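Adness (robot)

Adness is a two-armed household robot designed and built at the Surkside shared workshop in Prosville. It was begun by Ataberk Tatlı, a member of the workshop, as a replacement for a single bench arm, and later became a joint build of the workshop's robotics club. The name covers both the physical machine and the model of it that runs in Ding, the simulator written for the project. Most changes to the grippers and to the control software are tried on the model first.

Adness is intended for picking up small items in a furnished room and putting them down somewhere else. It is not sold, and no kit is offered. The drawings are kept in a binder at Surkside and may be copied by members of the workshop and by visitors who ask.

Background

Tatlı's first arm was clamped to a workbench and driven from a hand controller. It could lift a paint tin but had a weak wrist, and the gears in the wrist were replaced several times. The arm was taken apart in September to provide motors for the new machine. The left arm of Adness was finished first and was used alone for seven months, bolted to a plywood stand in the metalwork room.

Work on the second arm was slowed by a change of motor supplier. The replacement motors had a different shaft length, and the shoulder brackets already cut for the right side could not be used. They were later drilled out and now hold the battery tray. A side effect of the change is that the two shoulders are slightly different inside, and spare brackets have to be marked left or right.

Design

Body

The body is a white shell over an aluminium frame. The shell of the physical robot is made in panels, glass fibre over foam, sanded and sprayed by hand. The front panel comes off with a quarter turn on each of its fasteners and gives access to the battery and the motor drivers. An earlier shell made from vacuum-formed sheet cracked at the corners and was dropped.

The finished robot was meant to be light enough for two people to carry up the workshop stairs. In practice the battery is taken out and carried separately.

Arms

Each arm has six powered joints, not counting the gripper. The joints nearest the shoulder use belt drives and the remainder use gearboxes bought ready-made. Cables run inside the links except at the elbow, where they pass through a loop of braided sleeve on the outside. The sleeve wears through and is treated as a consumable part.

The weight of one complete arm is given in the build notes as roughly 13 pounds. The notes use pounds for weights and millimetres for lengths, a habit carried over from Tatlı's earlier drawings.

Grippers

The grippers have two fingers each. Both fingers are driven by one motor through a pair of linked gears, so they always move by the same amount. Each finger has a dark outer part and a grey pad facing inward. On the physical robot the pads are cast in silicone rubber in a mould made at the workshop. They are left smooth, as ribbed pads were found to leave marks on soft fruit and to collect sawdust.

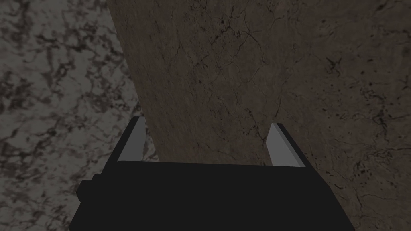

Gripper of the Adness model, open and empty, in the Ding simulator.

The view used most often in testing looks along the gripper towards the fingertips, with the gripper body at the bottom of the picture. Patterned backgrounds are used a good deal. The early software found objects by looking for edges, and it tended to mistake dark cracks and veins in stone for the outline of something to pick up. Stone patterns were therefore added to the test rooms and have stayed in them.

The opening width can be set in software. A narrow opening is quicker to close but needs the wrist to be lined up more exactly. The club's usual practice is to approach with the fingers wide and to close slowly once the object lies between the pads. The pad faces can be set at an angle by changing a wedge at the root of each finger, and the wedges are stamped with their angle so that a mixed pair is not fitted by mistake.

Simulator

Ding is a program that draws a furnished room and moves a model of Adness within it. It was started as a way of checking whether the arms would strike the body shell, a problem with the first shoulder design. Lighting, surfaces and small objects were added later. Ding takes its joint limits and link lengths from the same file as the real robot's controller, and a change to one is picked up by the other when the programs are next started.

Rounded objects are a regular part of the tests. They are built from flat facets, which keeps the program fast on the workshop's older computers but means that a pad may rest against a face or across an edge depending on how the object is turned. Members have disagreed over how much this matters. Tests repeated with finer shapes gave steadier grips and took much longer to run. 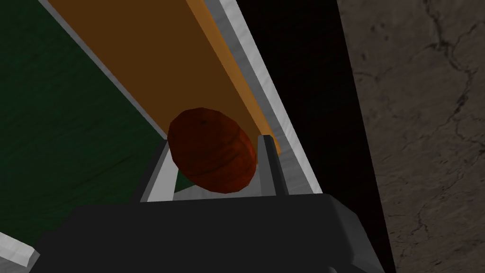
Surkside Shared Workshop, Prosville: Robotics Club

The club meets in the evening in the room above the wood store and has seven regular members. Adness is its main project. Joints and frame parts are made downstairs on the workshop's general machines, and the electronics are assembled at a bench kept by the club. Ding is run on a computer in the same room, and members also run it at home.

Tasks in Ding are written as short text files. A task names the object, the place where it starts, and the place where it should end up. The program saves pictures from several viewpoints together with the joint positions. One viewpoint follows the gripper and another looks out across the top of the body. The second was added at the request of members who found it hard to judge from the gripper view alone where the other arm had gone.

Failed attempts are kept as well as successful ones. They are sorted by cause where a cause can be found: the object slipped, the wrist reached its limit, the arm touched furniture, or the software chose the wrong thing. Slips were the largest group until the pads were made wider. Wrist limits have since been the most common.

Control

Adness can be driven by hand or by a program. In hand control the operator holds a pair of levers, one for each arm, and the robot copies their movement at a reduced scale. The levers were made from the remains of the first bench arm. Programmed movement is slower and stops if a motor draws more current than expected.

The arms may be used separately or together. Work with both arms has mostly been limited to holding a tray with one gripper while placing something on it with the other. When only one arm is wanted, the other is parked away from the body with its gripper clear of the floor.

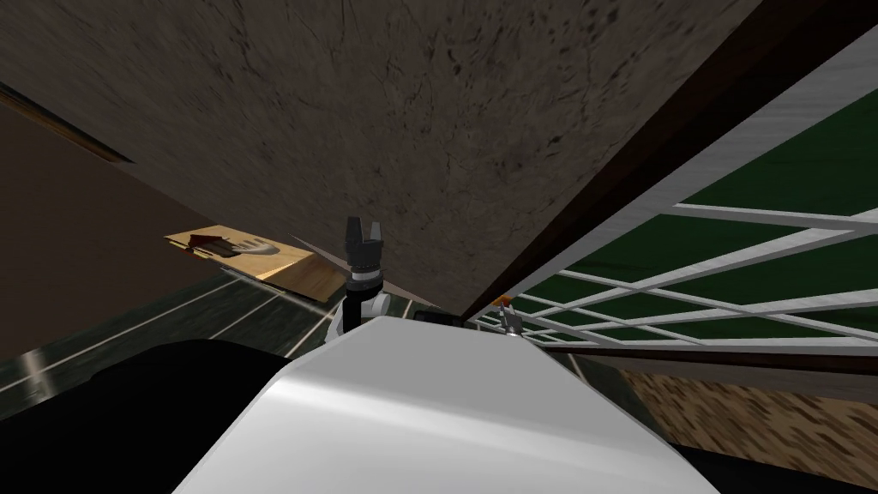 White body shell and both grippers of the simulated Adness in a furnished room.

The edge of the shell hides part of each arm in the view across the body. For this reason the controller does not rely on that view to find the lower links, and works out their position from the joint readings.

Testing and use

Before a new movement is tried on the physical robot it has to run in Ding seven times in a row without touching the furniture. The rule was brought in after a shelf bracket was bent. The first real run is then made at low speed with one member holding the stop button.

The physical robot has been shown at the workshop's open evening, where it moved wooden blocks between two trays. It has not been used unattended. Members have also borrowed the arm and gripper designs for other projects, among them a camera stand and a holder for soldering small boards.

Known limitations

The rubber pads grip poorly when dusty and need wiping during a long session. The gripper motors become warm if an object is held for several minutes. Friction in Ding is set by hand and does not match the real pads closely, so light objects that stay in the gripper in the simulator may still slide out on the bench. A cover for the outer elbow cables has been drawn but not made.

See also

Hobby robotics
Robot end effector
Shared workshop
Teleoperation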